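Okay, desk people, I want to talk about where your phone lives when you're working. I've been thinking about this since breakfast and I have a lot of posts in me.

Quick background for anyone new: we asked everybody across the Studon offices what annoys them most about their desk. 1,249 of you wrote back!! I read them all. It took me two train rides and most of a Sunday.

I was sure chairs would win. Chairs did not win. It was "I can never find my phone," followed closely by "my phone buzzes and the whole table buzzes with it."

So this thread is about phones on tables. White tables in particular, as that's what we all have now, and a black phone on a white table is a lovely thing to keep track of.

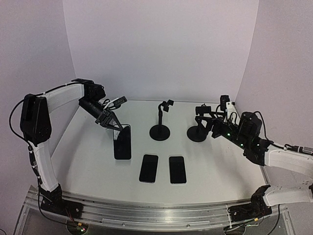

Studon Workspaces Team / Desks & Small Things

First thing I want to say is that upright beats flat for almost everything you do at a desk. You can see who's calling without leaning over. You can read the time. You can follow a recipe or a parts list or a bus timetable with both hands busy.

The tilt matters so much more than I expected. Straight up and down, you get the ceiling lights right in the glass. Lean it back too far and you get them again from the other side. There's a sweet spot and it's different at every desk, so play with it!

My own trick: put the phone where you'd like it, sit down the way you really sit (slouch and all), and then change the tilt until the shine goes off the part you read. Thirty seconds. Do it again in April when the sun comes in at the other angle.

Dark glass shows every fingerprint too, and a phone standing up shows them worse than one lying down. I keep a soft cloth in the top drawer. Old T-shirt squares are just as good as the fancy kind, I have tried both.

Someone asked about leaning the phone on a mug. I love you, but no. It slides the second you type with any feeling. A fat paperback works better, spine toward you. A stapler is okay in a pinch.

Now, flat. I don't want to be unfair to flat! Most of us put the phone down flat a hundred times a day and never think about it, and there are good reasons to do it. Eating lunch. Talking to a human. Writing by hand, when anything lit up in the corner of your eye is a pest. 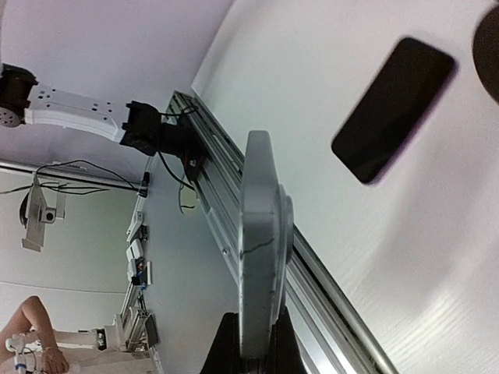

by Maysoun Bitar | Studon Workspaces | Feb 1, 2011

Look how well a black phone reads against that white top, even lying at a funny angle. On my old dark brown desk I once called myself from the hallway phone to find mine, and it was right in front of the keyboard.

The tabletop has a faint wood grain to it, by the way, and I'm so happy we went that way over plain glossy white. It's easier on the eyes after lunch, and little smudges don't jump out at you the way they do on a shiny top.

If you're a flat person, pick a spot. One spot! Upper right is mine, past where my mouse hand goes. A few people in the survey put down a square of felt and say it kills the buzz completely. I tried it at home with a cut-up coaster and yes, huge difference, the table stopped humming.

And keep the spot away from the edge. Of the people who told us they'd cracked a screen at work, nearly all had left it hanging over the edge "just for a second." Please scoot it in.

Face up or face down? I asked in the Likular office and got an actual argument going, sorry to everybody in Likular. I'm face up. Iason Triantafyllou is face down and feels strongly about it. We still eat lunch together.

Okay, stands. This is the part I've been waiting for.

I used to think a stand was one more thing to dust. Then I borrowed one for a week at the Dabbas office and didn't want to give it back (I did give it back, it's in the cupboard, it's fine).

What I like: a round base, because there are no corners to catch a sleeve or a cable. And a thin post, because it leaves you your table. Big chunky stands eat the exact bit of desk you were trying to save.

What to check before you get attached to one: give it a gentle nudge with your elbow, the way you will every day of your life. If it rocks and settles, good. If it goes for a walk across the table, try a heavier one.

Also turn it over and feel the bottom. Bare metal will mark a white top sooner or later. Stick-on felt dots are cheap and they come on a sheet with far more dots than anyone needs.

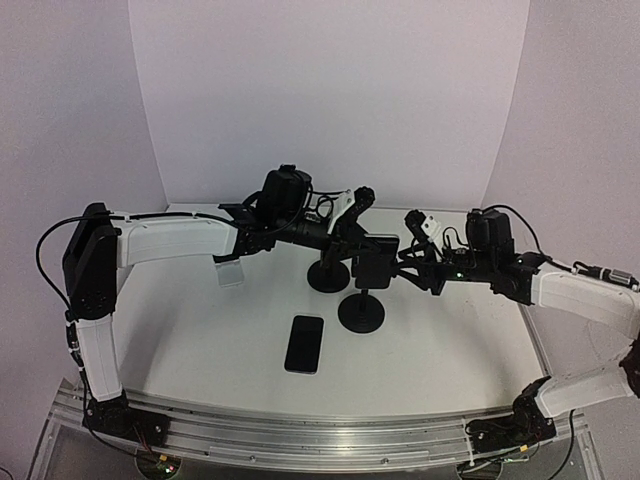 Two black stands on the white table.

Black on white again! I know I keep going on about it, but round black bases are so easy to spot, and after you've put one back in the same place a few mornings running your hand just goes there.

If you share a table, put the stands toward the middle so both people can reach. If you don't share, try yours a bit further back than feels natural. Your neck will like it.

Cables: run them behind whatever's standing up, never in front. You will hook one with your coffee hand otherwise. I speak from experience and so does my gray sweater.

We have money for up to 700 stands this round, and there are 2,315 desks, so please only ask if you'd really use one. Trernano folks, yours will go through your own front desk, same as the lamps did.

Flat people, you can ask for felt dots and a felt square and there are plenty of those.

Reply with where your phone is right this minute. No tidying up first! I'll go: flat, upper right, slightly crooked, under a sandwich wrapper.

Oh, and somebody wanted to know if this works for tablets. The tilt part does. I haven't tried the rest yet but I'm borrowing one on Thursday.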